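厨具清点

周六早上七点，租约还剩两天。她把厨房抽屉全部清空，东西摊在浅色木桌上，按材质和长度排序。房东 Harnance 公司的交接单共两页，第一页是墙面、水管、电表，第二页只有一栏，叫“附属用具”，共16项。押金2000元，缺一项扣一项，价目印在背面。

她从刨丝器开始。不锈钢四面，提手和底座都是青绿色，孔面朝外立着。单子上写“刨丝器，一，完好”。她用拇指试了试孔面的毛刺，在“完好”两个字旁边打勾。木勺一，长柄，无裂。塑料盆一，粉色，卷边。
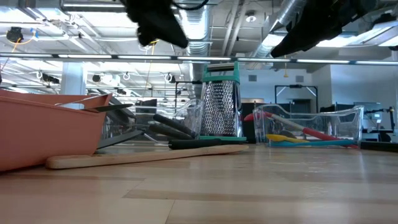 文／南窗抄表人

搬进来那年的八月，单子是另一个人签的字。签字的人后来去了 Trujillo，走时带走一只行李箱和一把削皮刀。削皮刀列在第十一项。

她没有把这件事写进备注栏。备注栏宽四厘米，只够填规格。

透明碗的问题比较复杂。单子上写“玻璃碗，一”，桌上的是塑料的，轻，敲击声短。玻璃碗在第二年冬天碎了，碎片用报纸包了三层，外面写了“小心”。塑料碗是第二天在 Hulville 路口的杂货店买的，口径比原来的小一厘米。当时两个人都认为看不出来。

她量了口径，记下数字，把一件黑柄的用具搭在碗沿上。柄端有一个长孔，原本可以挂墙。墙上的挂钩去年拆了，钉眼用牙膏补过，第一页第四项，已勾。

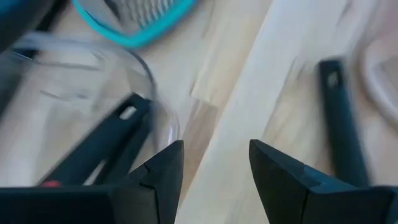
二、多出来的

清点到九点半，结果是：单上有而桌上没有的，一项；桌上有而单上没有的，13项。

多出来的部分不影响押金。交接条款第六条规定，承租人自置物品须在退租当日中午前清走，逾期按弃置处理，清运费另计。她把这一条读了两遍，开始分类。

分类标准定为三级：带走，送人，丢弃。第一轮全部归入“带走”，总重超出纸箱承重。第二轮她改用使用频率，以最近一个月为准。最近一个月她用过的只有一把勺子和一口锅。按这个标准，其余都应丢弃，包括那把漏铲，而漏铲曾经连续三年每天早上翻两个鸡蛋。

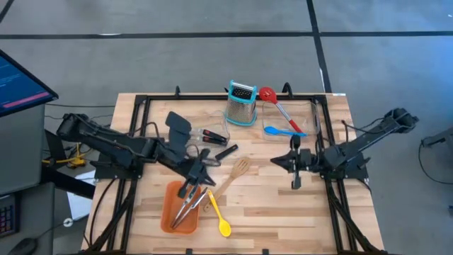 她于是放弃频率，改用体积。体积的好处是可以测量。搬家公司 Juvis 提供的标准箱内长五十厘米，斜放可容五十八厘米，最长的黑色手柄刚好放得下，前提是先放它，其他东西绕着它走。她在纸上画了装箱顺序：长件沿对角线，扁件贴底，勺头朝同一方向嵌套，剪刀合拢后用布裹刃。

剪刀暂时横在橙色的盘沿上。黄色硅胶勺最后处理，勺碗太深，与任何一件都套不上。

蓝柄的那件，柄上贴着一小块白色标签。标签是对方贴的。对方习惯给所有东西贴标签，遥控器，药盒，种子袋。她用指甲在标签一角刮了一下，角翘起来，胶还有黏性。她又把它按平。
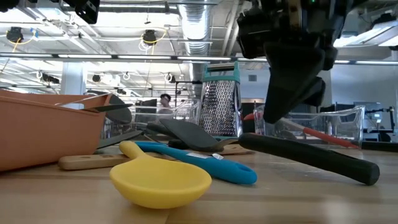

三、交接

十一点四十分，Harnance 的人到场，核对用时九分钟。透明碗拿起来看了一眼，放下，打勾。削皮刀缺失，扣十五元。其余无异议。

2000减15，应退1985元，五个工作日内到账。她在第二页右下角签字。签字栏有两行，上面一行沿用旧单，名字已经印好，她签在下面一行。

纸箱封口用了两道胶带。箱面要求注明内容物，她写了“厨具”，又在后面写了件数，十二。蓝柄那件没有装进去，放在外套口袋里，柄露出一截。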